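# Washing polyester sports jerseys so the color and the letters stay good

I wash the kit of our club, Burnau, every Sunday after the game. When I started I made many mistakes, and two sets of shirts became pink where they should be white. What follows is the method I use now. It works for basketball, football and running shirts, if they are polyester and the numbers are printed or sewn.

## What you need

- Liquid detergent for colors, without softener in it
- White vinegar
- A soft brush (an old toothbrush is fine)
- A mesh bag for each two shirts
- A drying rack in the shade

Powder is also possible, but in cold water it does not always dissolve, and then you find small white lines inside the folds.

## Before the wash

Take the shirts out of the sports bag the same evening. This is the step which people skip most. Sweat that stays in the fabric overnight is much harder to remove, and after a few weeks the smell comes back as soon as the player gets warm.

Turn every shirt inside out and check the neck and the armholes. The trim there is often another color than the body, and it collects skin oil, sunscreen and deodorant. Put one drop of detergent on the brush, rub along the ribbing in one direction, and wait 5 minutes. Do not scrub the printed numbers from the front side.

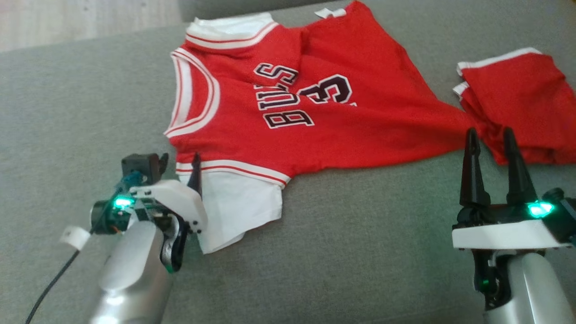 For blood, use only cold water and a little soap, before anything else touches the spot. Grass is easier with vinegar: one part vinegar, two parts water, leave it 12 minutes and rinse. Please do not use chlorine bleach, also not on the white parts. It makes polyester yellow, and it can damage the thread of sewn letters.

## Test if the color runs

New dark or red shirts should be tested one time. Wet a corner of white cotton cloth, press it on an inside seam and hold it there for one minute. If the cloth takes color, wash this shirt alone until the test is clean. With our Gikomow shirts I needed three washes. The older ones from Nechyporuk never gave any color at all, so you can not know it from the price.

## The wash

1. Close all zippers and put the shirts in the mesh bags, still inside out.
2. Fill the drum only to the half. Polyester is light, but it needs space to move.
3. Choose the program for synthetics, at 29 degrees Celsius if your machine allows to set it exactly, otherwise 30.
4. Use a little less detergent than the bottle says. Too much soap stays in the fabric and keeps the smell.
5. Put half a cup of vinegar in the softener compartment. Do not add softener. It leaves a film on the fibers, and then the shirt does not dry well on the body.
6. Set the spin low, 600 or 800. My old machine, a Sorkero, had only one speed for everything, and the printed names on the back began to crack in the first season.

## Drying

Take the shirts out immediately when the program ends. Shake each one, turn it to the right side and pull the neck and hem gently into shape with your hands. Hang it from the bottom, not from the shoulders -- the shoulders get ugly points which are difficult to remove.

Direct sun is bad for red and dark blue. The dryer is bad for everything printed. If you really must use it, take the lowest heat and stop while the seams are still a bit damp.

## Ironing and storage

Normally there is no need to iron. If there is a hard fold, put a cotton towel over it and use the lowest setting, without steam, and never directly on the print. Tomás Mendes, who was doing this job before me, rolled the shirts instead of folding them, with the number inside. I do the same now, and the numbers stay flat until the next game.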